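Visit report: Korletey open day, Rurau
Aug 21, 2021

Korletey opened its Rurau building to visitors for one day in July, and I went with a group from the Dolatholm technical club. The company writes control software for robot arms that handle food. Most of its customers are packing plants, and it has one long-running project, called Custorden, aimed at kitchens and small bakeries.

We were signed in at the front desk and given badges, then taken upstairs in groups of 20. Parking was behind the building and filled up early. The people who came by bus had a ten-minute walk from the stop.

The first room was the simulation room. I had expected to see the arms first, but the guide said most of the work at Korletey starts on a screen. A task is set up in a virtual kitchen, the gripper is run through it many times, and the settings are changed between runs. The Custorden kitchen has 863 stored starting layouts. Objects are moved, the lighting is changed, and the surfaces are swapped for other materials, including some with heavy patterns that make it harder for the software to find the edges of things.

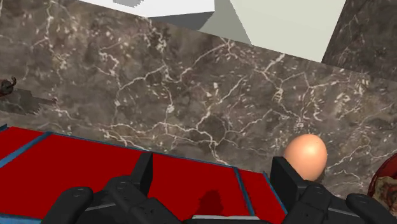
Eggs came up a lot. The guide said they are a useful test object because the shape is simple but the gripper has to close by the right amount and stop. In the simulator a bad grip costs nothing, and the run is started over. We watched several attempts on the big monitor. The motion was slower than I expected, with a pause before each approach. One visitor asked if the pause could be removed. The answer was that it can be shortened, but the success rate drops, and they are still working on that.

Downstairs there were 6 arms behind clear panels. Two were running. One moved bread rolls from a belt into boxes and kept a steady pace the whole time we stood there. The other was repeating a pick that had been worked out in the simulator, and it missed twice before an engineer adjusted the height of the table. She said differences like that between the model and the real bench take up a good part of her week.

The last stop was a short talk with coffee. Korletey counted 576 visitors by midafternoon. Questions were mostly about cost and cleaning. No prices were given. On cleaning, we were told that the fingertip pads come off without tools and are washed separately.

The tour took a little over an hour. The stairs are steep and I did not see an elevator, so anyone who needs one should call ahead. The next open day had not been scheduled when we left.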